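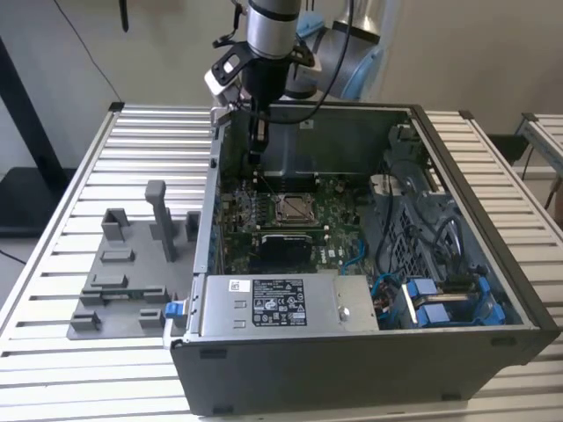

Hakim Majimbun wrote back first thing to say he doesn't believe a machine will strip a desktop PC on its own this year, or next, and could we please stop telling the Pruncombe people that it will. Fair enough. Logging it here anyway so it's all in one place.

Ticket: tower teardown, arm cell
Opened: 21/09/2019
Opened by: Senga Leckie
Status: open

Problem
Arm goes down into the case fine with the side panel off. Gets over the board, then closes on nothing, or on the wrong thing. 12 tries logged, 2 usable. Worse near cables.

Tried so far
— Re-taught the approach point. Bit better, drifted again by lunch.
— Slowed the last part of the descent. No change, just slower.
— Turned off the overhead lights, shiny parts were confusing the vision. Helped with the processor lid, made the darker parts worse.
— Rotated the grip 90 degrees so the fingers go in along the board. Clears the drive cage now. Leave it like this please.
— Swapped finger pads for the Kendach ones. Too soft, took them off again.
— Restarted everything. Obviously.

Hakim, reply
Lights and pads are side issues. Your trouble is the cables. A person shoves a cable out of the way with the back of thier hand and doesn't think about it. The arm has no idea it's touched one. Same reason it can't do a laundry basket or a kitchen drawer. Do the rigid stuff and leave the cables to a human.

Senga, reply
Agree on cables, don't agree on the rest. Blue release tabs and caddy handles are made to be grabbed, same place every time on this model. That's a job it can do now. Screws maybe, if we get the driver back from Drirusside. CPU retention frame, not yet — needs a push and a sideways slide at once and it stalls.

And how long does it take, Hakim says. Longer than me. More than 12 minutes for one drive, if you count the retries. I can do the whole box in that and drink a tea. But I don't want to do a pallet of them.

Next
1. Tabs and caddies only, cables moved by hand beforehand.
2. Log grip force on every close, not just the failed ones.
3. Ask Chaudhary if the wrist sensor can be read faster. Asked in August, no answer, chase.
4. Don't move the fixture plate!! Positions are taught off it.

Hakim wants the ticket renamed "assisted teardown". Fine, will do it when I'm back at my desk. Leaving open til step 1 has been run on a second tower.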